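Open lab afternoon at Boltden: crank turning on the two-arm unit

Members who came to the May open afternoon at Boltden saw the two-arm unit run its crank task, the same one that Kaede Ebihara's group has used as a benchmark since the winter. The demonstration was held in the Sekiguchi bay and repeated every 15 minutes until closing.

The task is simple to state. The robot reaches up to a crank mounted under a white panel, closes its right hand on the blue handle, and turns it. The left hand stays open and free of the handle. Grip force is held by the Nimov controller, and the elbow path is replanned on each turn. Ebihara told visitors that the bend in the rod causes most of the trouble, as a small error in wrist angle loads the fingers sideways.

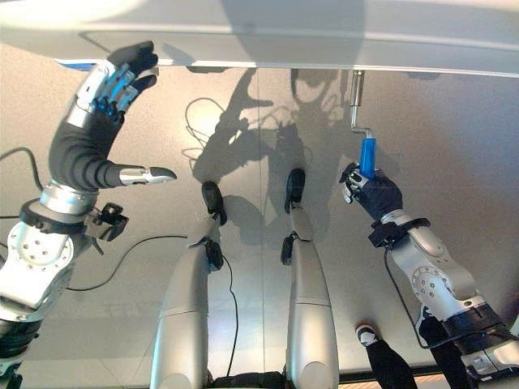 Results and questions

The group has logged 2344 turns on the present hand, 392 of them with the newer glove covering. Toshio Amano took questions on wear and said that the finger joints are inspected every 12 sessions. Asked about speed, he replied that the rate is limited in software and will stay so until the Odton wrist sensors are calibrated.

Slides from the talk can be requested from the Boltden front desk. The next open afternoon will cover valve handles.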